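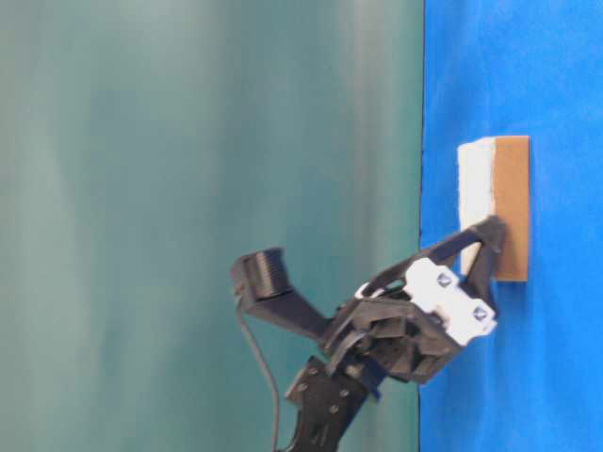

Halima Swai asked whether the offcuts had to be sorted at all this year, given that the foam kept going in with the cardboard and the recycler had sent back one load already.

Rongrong Mao, chairing, said the sorting would stay, and that the item would be taken first as several people had come for it.

Print this page | E-mail this page

Filed under: Minutes / Packing room

Urneck Packing Room Users' Meeting
21 Feb 2020

1. Offcuts and mixed pieces

The load sent back in November weighed 166 kg. The reason given on the docket was white foam left attached to board. Tradolitz will take clean cardboard at no charge, but a mixed load costs us $53 each time it is refused. Rongrong had the docket at the meeting and passed it around.

There was a long discussion about small pieces where foam and cardboard are together. Some users have been pulling them apart by hand and some have been putting the whole piece in with general waste. Halima said pulling them apart is fine when the foam lifts off, but where it has been glued it tears and leaves bits all over the bench. It was asked whether a scraper could be kept there. One will be bought.

Agreed: pieces that separate go in the two proper bins. Pieces that don't separate go in general waste, whatever their size. The sign over the bins will be reworded to say this. The present sign says "packaging only" and has confused people.

2. Inserts for the glassware boxes

Bech has quoted for cut inserts at $880 for the year. The present method is to cut our own from old sheets, which costs nothing but is slow, and the colour and thickness vary from box to box. Halima would like to see a sample before any money is spent. Two users said the home-cut inserts have been good enough and they would sooner have a second cutting mat.

No decision. Rongrong to ask for a sample set and bring it to the next meeting.

3. Flat boxes

Promaneck delivered about 100 of the small size in place of the medium. They have agreed to exchange them but want them back in the original bundles. Anyone who has opened a bundle is asked to retie it -- string is in the second drawer -- and leave it by the door.

4. Bench and shelves

The lower shelf is to be kept for tape, labels and knives. Bubble wrap goes on the rack and not under the bench, where it has been blocking the heater. A request for a second tape dispenser was approved.

5. Other business

The key to the side store is missing again. Please check coat pockets.

Action items
Rongrong Mao: scraper, insert sample, tape dispenser
Halima Swai: new wording for the bin sign, return of flat boxes

Next meeting to be set by e-mail.

Recent items
Bin collection times
How to book the packing room
Tape and label order form
Minutes: November meeting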